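18th May. Brick wall room, fabric survey, second visit

Present: self, Declan Fothergill, Jade Treloar for the first part. Lena Wróbel has the drawings and will mark up from this entry.

Purpose: record wall and ceiling as found before Takdale quote for the shelving and the extra lights. No fixing into anything until the points below are closed.

**Wall**

Red-brown brick, unplastered, with a scatter of much darker bricks, near black, with some shine to them. Declan reads these as overburnt headers from the original build. Jade thinks they were picked for effect. I can't settle it from the face alone. Pattern is irregular, no diaper or banding that I could follow. Treat as decorative and keep on show.

Tap test along the lower courses: sound, no hollow notes. One soft joint near the door end, raked out to 40 mm with a pencil before meeting anything firm. Marked with chalk. Pointing elsewhere is hard and grey, probably cement, so a later job. Gunārs Toom to advise on whether we rake and repoint in lime or leave it. My own view is leave it, patch the one joint, and look again in October.

Moisture meter gave nothing useful. It reads high on the dark bricks whatever we do, most likely salts or the glaze upsetting the pins. Readings on the dark ones struck out of the table. The rest are in the survey folder.

Fixings: drill into brick face only, never the joints, and avoid the dark bricks. Declan tried one on a loose offcut from the yard and it took the edge off a new masonry bit in under a minute.

**Conduit**

White pipes in a bundle, high up along the wall at ceiling level, going to the far wall. Origin and contents not traced. The Bickerstaff drawing shows a single run here, so the drawing is out of date or was never right. Hatem Cherkaoui to open the nearest box and label each one. Until then assume all live.

Shelf uprights must stop 160 mm short of the lowest pipe. Takdale's standard upright is too tall for that and would need cutting down, which they charge for. Ask for the Odura pattern as an alternative and compare.

**Ceiling**

White corrugated metal between exposed beams. Paint is intact over the length we walked. Rectangular light panels are set up at ceiling level. There is also a small round metal fitting up there, silver, disc shaped. Sprinkler head or speaker, could not tell from the floor and the steps were in use next door. Hatem to identify before any hot work is booked. If it is a sprinkler head the clearance below it governs the shelf height at that point and the 160 above is irrelevant.

Small white device near one of the beams, towards the other side. Not identified. Add to Hatem's list.

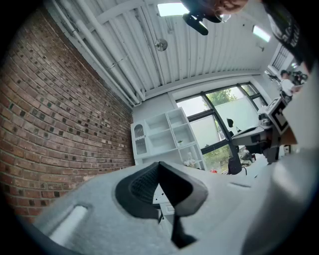

*Brick wall, conduit run and ceiling. Round fitting left of centre, still to be identified.*

**Lighting**

Meter at bench height, panels on, blinds down: 356 lux mid-room. Falls off towards the brick, as expected with a dark surface. Rastia's sheet for the replacement panels promises more than 1,000 directly below, which we don't want for general use. Ask them for the dimmable version. Adding a strip to wash the wall was discussed and dropped, as it would clash with the conduit.

**Open**

- Hatem: trace and label pipes, identify round fitting and white device
- Gunārs: mortar opinion, one joint only
- Lena: correct conduit on drawing, add beam positions
- Me: Takdale and Odura prices, Rastia query

Chalk mark to stay on the wall until Gunārs has been. Steps to be booked for the next visit.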